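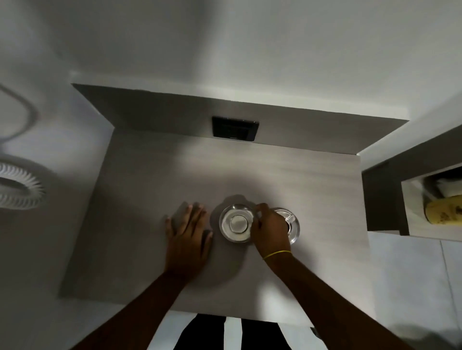

I've been using the Virketden head-camera kit for 16 days now, mostly for kitchen chores, and setting up a good first recording is easier than the little booklet makes it sound. My favorite starter task is moving two glass bowls around on the counter. Clear glass is hard for a robot to learn from, so you find out fast whether your settings are any good!

## Before you start

Charge the pack overnight. Mine gave up after 13 clips the first time (my fault, I skipped the full charge). Put the strap on snug, look down at your work, and check the preview on your phone. You want both hands and the back edge of the counter in view.

## Recording the clip

1. Pick a plain stretch of counter and set two glass bowls side by side.
2. Tap the button once and wait for the beep.
3. Rest one hand flat on the counter and take hold of a bowl with the other.
4. Move slowly — slower than feels normal — and let go completely before you reach for anything else.
5. Tap again to stop.

If the app flashes code 606, the exposure is jumping around. Lock it under Camera > Light and try again. I get this one a lot in the evening.

## Sending it off

Uploads go to Konbridge, who turn your clips into a practice set for the arm. Crescencio Maldonado on their support desk told me to name clips by task and skip the dates, and my folders are much nicer for it. My first batch went in on a Thursday and was ready the next morning.

I do wish the strap were softer, and the clip length limit is stingy. I'd still buy it again. Next up for me is stacking mugs.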